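自己动手给院子铺一条碎石小路:从放线到收边

去年搬到 Velirbridge 这边以后,我家后院一直是一片踩秃了的草地,从后门到工具棚那一段尤其惨,下过雨一走一脚泥。我忍了一个冬天,七月终于下决心铺条碎石路。前后干了三个周末的量,中间返工一次,把过程写下来,给想自己动手的朋友做个参考吧。
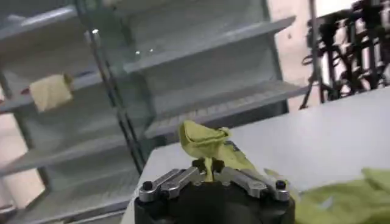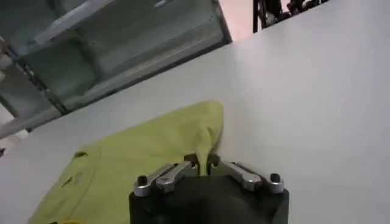
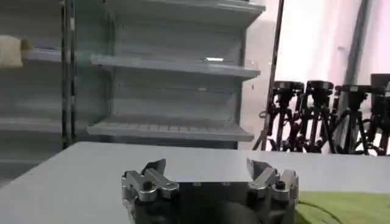
Povilas Žukauskas 读完我的初稿,留言说:你开头最好先讲排水,我家那条路就是没看水往哪儿流,铺得漂漂亮亮的,第一场大雨以后中间积了一滩水,碎石全陷到泥里去了。坡度没弄对,后面花多少钱买石子都白搭。

他说得对,那我就把排水提到最前面来讲。

先看水往哪儿走

找个下大雨的日子,穿上雨鞋去院子里站十分钟。看看水从哪边来,在哪儿停住,最后渗到哪里去。我家的地是从房子往篱笆那边微微低下去的,照理说挺好,可是工具棚前面有一块洼地,水走到那儿就不动了。

路面要有一点横坡,一米宽的路,一边比另一边低两厘米就够了,人走在上面感觉不出来。低的那一侧千万别冲着房子!要是你家的路紧挨着外墙,坡一定往外打。洼地有两个办法,一个是垫高,一个是在旁边挖一条浅沟,底下填粗石子,让水慢慢渗。我选了第二种,因为垫高要买土,而我挖路基挖出来的土全是石头和草根,没法用。

开挖之前还有一件事,查清楚地下有没有管线。燃气、自来水、电缆都要问。我家后院有一根老的灌溉管,前任房主留下的图纸上标的位置跟实际差了半米,我是用细钢钎一点一点探出来的。慢是慢了点,总比一锹下去喷一身水强。

放线

直路很简单,四根木桩两根线就完事。弯路我推荐用浇花的软管来摆。把软管放在太阳底下晒一会儿,晒软了再摆,弧线会顺很多。摆好以后别急着画线,先上二楼看一眼,再推着独轮车走一遍。我第一次摆的那个弯特别好看,结果独轮车根本拐不过去(车把直接怼到晾衣杆上了),只好改得平缓一点。

宽度怎么定呢?一个人走,六十厘米够用。两个人并排,或者要推车,就得九十厘米到一米二。我最后定的是一米。

线定下来以后,沿着软管撒一道石灰粉或者喷一道画线漆。两边各多留出十厘米,装边条的时候手才伸得进去。这十厘米我第一次没留,装边条那天蹲在沟里骂了自己好久。

挖路基

这一步最累,没有捷径。深度是这样算的:面层碎石五厘米,基层十厘米,加起来十五厘米。要是土特别黏、特别软,基层加到十五厘米。我家是黏土,所以整条挖了二十厘米深。

草皮先单独铲下来。用平口铲切成三十厘米见方的块,从侧面铲进去,一块一块揭。好的草皮别扔,叠起来放阴凉处,浇点水,铺完路以后正好拿来补两边的缝。差的就草面朝下堆在角落里,放上一年就是很不错的土。

挖的时候我在沟里架一块木板,板上放水平尺,每隔一米量一次。挖深了的地方不要用松土回填,松土以后会沉,用基层石料补上就行。

挖完以后把沟底夯实。手夯也能干,但是真的累,我夯了三米就投降了,去租了一台平板夯。租一天跟租半天差价不大,如果家里还有别的活,就租一整天,把基层那一步也安排在同一天。夯之前把土洒得微微潮,捏得成团、一碰就散的那种程度,太湿了会粘板子,跟烂泥似的。

边条

边条有很多种,钢的、塑料的、木头的、砖的,我都看过。钢的最利索,线条也细,就是贵。塑料的便宜,太阳晒几年容易鼓起来。木头要用防腐处理过的,弯路不太好做。砖最好看,可是要打底,工作量翻倍。

我买的是 Walteck 的钢边条,高十厘米,一根接一根插起来。装的时候先用木桩和线绳定高度,边条顶面比最后的碎石面高出一厘米,石子就不会滚到草地里。割草机的轮子能从上面压过去就说明高度合适。固定桩在直线段一米一根,弯的地方我加密到五十厘米一根。拿橡皮锤敲,别拿铁锤,铁锤会把顶边敲出豁口来。

对了,接头不要落在弯道最急的地方。两根边条在那儿接,怎么敲都会有个小折角,我返工就是返的这个。

铺布还是不铺布

这个问题大家吵得挺厉害的。我的做法是铺在土和基层之间,选透水的无纺土工布,不用那种薄薄的黑色防草膜。它的作用主要是把泥和石料隔开,顺带挡一挡从底下往上钻的草。至于从上面飘下来的草籽,什么布也挡不住,该拔还得拔。

搭接的地方重叠二十厘米,两边往边条上翻一点,多出来的等石料压好以后再裁掉。有风的天气别一个人铺布,我试过,那画面就不说了。

基层

用带石粉的碎石,大小混在一起的那种,压实以后硬得像路面。不要用圆滑的鹅卵石做基层,圆石头互相咬不住,怎么夯都晃。

分两层铺,每层五到七厘米,铺一层洒一遍水夯一遍。一次倒太厚,表面看着结实,底下还是松的。横坡也是在这一步做出来的,把刮板一头垫高两厘米,两边顺着边条一路刮过去,挺有成就感!

基层做完我特意晾了两天,中间下了一场小雨,正好看看哪儿还积水。有两处浅坑,补了一桶料,又夯了一遍。

面层碎石怎么选

棱角分明的,粒径十毫米左右最好走。太大硌脚,太小会卡在鞋底带进屋。圆的豆石颜色漂亮,但是走上去像踩沙滩,推车更是灾难。我在 Pelupessy 石料场挑了一种灰黄色的碎石,去之前带了个小桶,装一点样品回来,干的时候看一遍,泼上水再看一遍,因为湿了以后颜色会深很多。

用量的算法:长乘宽乘厚度,单位都换成米,得出来是立方米,再乘一点六,大致就是吨数。我的路长九米,宽一米,面层五厘米,就是 0.45 立方米,算下来 0.72 吨,差不多订一个吨包。订的时候稍微多一点没关系,剩下的装袋存着,第二年补坑用得上。

要注意的是卸货的位置。吊车的臂只有那么长,吨包一般只能放在路边。放之前垫一块帆布,不然最后那一层石子会全嵌进草里,捡到天黑。

铺的时候从远的那一头开始往回倒,一车一小堆,用钉耙背面推平。别铺太厚,五厘米足够了,厚了反而走不稳。铺完用水管轻轻冲一遍,把石粉冲下去,颜色一下子就出来了。

收尾

边条外侧留的那道缝,用挖出来的细土填,踩实,再把之前存的草皮裁成条塞进去,连着浇一个星期的水。没有草皮的话撒草籽也行,就是慢点。

跟后门台阶相接的地方,我横着放了一排旧砖,石子就不会往门槛那边跑。砖底下垫了三厘米的湿砂浆,敲平就完事。

花了多少钱

汇率和各地价格不一样,只说我自己的账,石料、边条、土工布、租机器、送货,全部加起来 3,825。其中边条 700,是单项里最让我心疼的;碎石面层连运费 527。我之前找 Girik 来看过,他们报的价要高不少,不过人家包清运,活儿也快,要是你腰不好,或者院子里坡很陡,找人做也挺值的。

平时怎么维护

落叶季节用吹风机开小档吹,大档会把石子一起吹飞。耙子要用塑料齿的,轻轻带过去。常走的地方石子会慢慢往两边跑,每隔一两个月用耙背推回来。杂草趁小拔,下过雨第二天最好拔,一提就出来。

春天我会检查一遍固定桩,冬天冻过以后有几根会往上拱,敲回去就好。

有问题的可以在下面留言,尤其是黏土地的朋友。我下一步打算把工具棚前面那条渗水沟边上种点鸢尾,等种好了再来写。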